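Last updated: 2021-07-04

Gradby Student Robotics Club to Enter Two-Arm Assembly Class at Haltow Open

GRADBY. The Gradby Student Robotics Club will compete in the two-arm assembly class at the Haltow Open, the club said this week. It is the club's first entry in a class where both arms have to work on the same object.

Teams in the class are given a household item in parts and must program a two-armed robot to put it together on a table. The club is practicing on a white stand made up of a plastic base, a long pole and several tubes. Students began work on the task in June, after regular classes ended.

The entry is paid for by a $3,730 grant from the Mwakyusa Fund. Of that, $2,000 went to replacement gripper parts and the rest covers travel and the entry fee. Members have logged 300 practice runs so far. The club has 52 members across two age groups, and both groups share time on the robot.

Most of the current work is on the pole and the base. One gripper has to hold the pole near its lower end while the other arm works at the base.
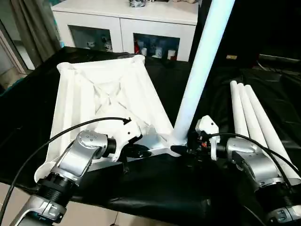
Practice on the stand base and pole at the club's workshop.

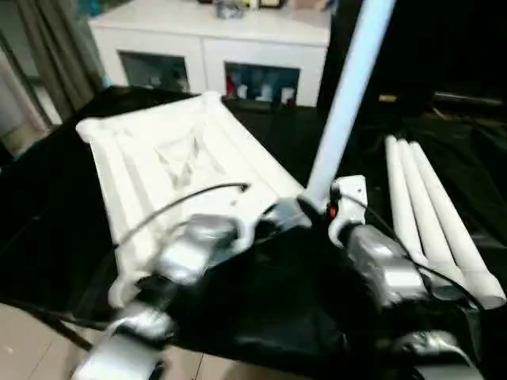

Geeta Upadhyay said the base gave the team more trouble than the pole did. "The pole is simple to grip. The base is wide and it slides on the cloth, so the left arm has to be told how hard to press," Upadhyay said. She added that the students wrote the pressing routine themselves and rewrote it twice.

Mawuli Wumbei said the younger group would run the robot in the first round at Haltow and the older group in the second. Both groups will use the same program, which the club has named Jilon.

The club will hold an open practice at its workshop before the event. Admission is free and children under 12 should come with an adult. New members can sign up at the door or at the Gradby school office.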